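How to Learn a Double Lift That Looks Like One Card
Posted by Hauke Rieger in Card Basics

Many people write to me that their double lift is "almost good". Then they send a video, and I see the same problem each time: the thumb is searching for the cards while everybody watches. In this lesson I show the method I learned from Mireille Gaillard when I was taking her evening class in Dustley. It is slow to learn, but it stays with you.

What you need

One deck in normal condition. A very new deck slides too much, and an old one sticks in groups. I use a Bailly deck after one week of handling. You also need a mirror or a phone for filming.

Step 1. The grip

Hold the deck in the left hand in mechanic's grip. The first finger is at the front edge, the thumb lies along the left side, and the other three fingers are on the right. Do not squeeze. If your nails become white, start again.

Step 2. The get-ready

Push the top two cards a little to the right with the thumb, then pull them back square. While they come back, the tip of the little finger goes under the second card and holds a small break. The gap should be so thin that from the front the deck looks closed. Do this when you are talking or asking a question, never in silence.

Step 3. The turn

Come from above with the right hand, thumb at the back, second finger at the front. Lift both cards at the break and turn them over sideways, like a page in a book. Put them down square on the deck. Wait. The spectator needs time to read the card and believe it.

Step 4. The turn back

This is where most people hurry. Take the two cards with the same fingers and with the same speed as before — if the first turn was lazy, the second one must be lazy too. Then deal the top card on the table and let go of it.

How to practice

I did 80 lifts every evening in April, and I filmed only the last ones. Turn over a single card first, then a double, and compare the two. When a friend cannot say which is which, you are ready to show it.
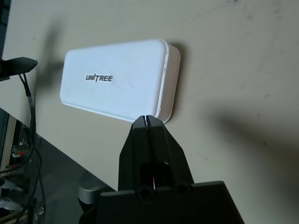
Filed under: Card Basics, Sleights, Practice

Comments (2)

Helmi Kokkonen
My little finger gets tired after five minutes. Is it normal?

Hauke Rieger
Yes, in the beginning it is normal. Make a pause and shake the hand. Also check that the break is small, a big break costs more strength.

Next lesson: the Elmsley count with four cards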